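Can a Machine Do the Bathroom Yet? Notes From the Meredith Chores Project
Student report, submitted 9/2/26
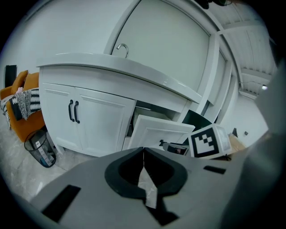

Our group started with a claim from a Zorier sales page: "household help, solved." We wanted to know which household and which help. Most of the clips we found show one clean motion, filmed close, with no sign of how many tries came before it. So we picked chores a ten-year-old does without thinking and wrote down what a machine would have to get right.

Take opening a vanity door. A person hooks two fingers behind the handle and steps back. A gripper with two fingers has to find a thin black bar, close on it at the right angle, then follow the arc of the hinge without twisting. If the door is already open, it has to notice that and not swing into it. White doors on a white cabinet don't help, and neither does a shiny countertop or a chrome faucet that throws back whatever light is in the room.

Then comes the inside of the cabinet, which is dark. We think this gets skipped in most of the talk about home robots. Finding the handle is the easy half. Picking the right bottle out of a dim space full of other things is what we'd want done, and we found very little on it.

What we did

We ran 40 trials at the Protville lab using the Gullard arm, all on one task: open a door, take out one item, close the door. The arm finished the whole task 9 times. It got the door open far more often than that, so a report that counted only doors would look a lot better than ours. The longest good run took 55 seconds. One of us did it by hand while holding a phone.

Problems with our own work

We used one cabinet and one arm. We moved the item between trials but never the cabinet, and a real bathroom has a wastebasket next to it and people walking through. We also reset everything by hand each time, and we left that labor out of the timing. We should have kept track of it from the start.

Where we stand

Wiping a flat counter, maybe. Opening and emptying a cabinet in a home the machine has never been in, no, and we saw nothing that changed our minds. We plan to repeat the trials in December with a second cabinet and the resets on the clock.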